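Home | Visits | Notes | Archive | Contact

Last updated: November

Visit report: Clevetti showroom and finishing rooms

The open afternoon at Clevetti ran from 1 p.m. to 4:30 p.m. and covered the ceramics store, the stem workshop and the arranging room on the upper floor. Clevetti supplies artificial flowers and vases to offices, hotels and clinics, mostly on rental. Sabina Havlíček, who manages the workshop, led the group and took questions at each stop.

The ceramics store came first. The current catalog lists 214 vase forms, and each is held in a limited set of glazes. Stock is shelved by neck diameter and then by height. Color is the last sorting key. Havlíček explained that the neck decides how many stems a vase will take and how far they will spread, so an arranger looking for a substitute needs the same neck before anything else. Broad-necked cylinders are bought from Wulby. The narrow-necked tapered forms come from Jaiswal and cost more per piece, mainly on account of breakage at the neck during firing.

Every vase is weighed on arrival. A tall arrangement of fabric blossoms is light, but it sits high, and a light vase can tip when a door opens nearby. Pieces below the target weight get a measured fill of washed gravel, sealed under a disk of foam. The foam is dry-grade and is trimmed by hand to sit below the rim.

In the stem workshop, material arrives flat-packed in cartons of 100. Stems are opened, steamed and bent to shape before they go upstairs. The steaming station is a converted garment unit with the nozzle fixed at bench height – the operator moves the stem, and the nozzle stays put. Leaves are done before blossoms. Peach and pale pink petals are steamed at the lowest setting, as the dye on the paler fabrics tends to show water marks. Wire cutters are kept on a tether at each position, and offcuts go into a covered bin.

Patricio Bustamante handled the arranging session. His method is to set the height first with one stem, then establish the width with two more, and fill inward from there. For a tapered vase with a narrow neck he works to a fan shape, with the outer stems crossing at the throat so that they hold one another in place. Foliage is added last. A sprig or two is usually left out on the table until the arrangement has been checked from a seated position.

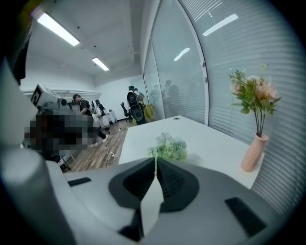 He also spent some time on backgrounds. Horizontal blinds are common in the rooms Clevetti supplies, and pale slats take the edge off pale blossoms. His preference in that case is to use more green near the outside of the fan and to keep the lightest heads low. A white table helps, provided the top is matte. On a gloss top the reflection of the vase doubles its apparent weight, and the stems look short.

Maintenance was covered briefly. Rental pieces are exchanged on a fixed cycle and returned to the workshop for dusting with a soft brush and cool air. Last year 2,231 arrangements went through this process. Most came back with dust only. The usual faults were faded outer petals, bent tips and chipped rims. Faded heads are replaced singly when the stem is sound. Labels and returns are tracked in Diseck, and each vase carries its code on the underside of the foot.

Questions at the end dealt mostly with flame-retardant treatment and lead times. Treated stock is kept separately and has to be requested on the order form. Standard orders ship in two weeks, and custom glazes take ten. The minimum for a custom glaze is 24 pieces of one form.

Access is by the side entrance, with the elevator to the left of the coat rack. The stairs to the arranging room are steep and the handrail is on one side only. The printed catalog was available at the front desk, along with a sample card of the foliage range.

Contact | Copyright, all rights reserved | Back to top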